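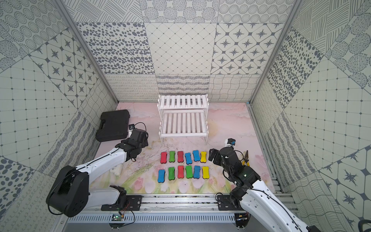 A customer from Iltcombe wrote in December to ask whether a patterned floor mat and patterned wall tiles can live in the same small space without giving everyone a headache, and we've been asked it so often since that it now goes at the top of the list.

Will tulips fight with my tiles?
Not in our experience! Gray and white tiles are very forgiving, even when every panel has a different motif – stars, dots, wavy lines, you name it. A pink mat with pale flowers gives the eye one soft color to settle on, and the gray stays politely in the background.

What kind of shelf should I put on a mat?
We like a white slatted one with two tiers, the lower one coming forward like a step. The slats let the pattern peek through, and thin legs don't hide much of the floor. If your mat is a cushioned one, please slip a little felt under each leg, and move the shelf a few inches every so often.

Where do I keep my tools?
A closed carrying case against a side wall is hard to beat. Pliers and other small things have a way of wandering across the floor, so do put them back in the case before you roll up the mat (we have rolled up more than one screwdriver here at Prallier, I'm sorry to say).

How do I clean the mat?
A soft cloth, lukewarm water and a drop of dish soap. Go gently over the printed flowers, and let it all dry flat before anything heavy goes back on.

Can I cut it to fit?
Yes, with a sharp knife and a metal ruler, from the back. Leave a small gap at the walls. Cut mats can't be returned, but uncut ones can come back to us within 46 days.

Last updated Mar 2, 2023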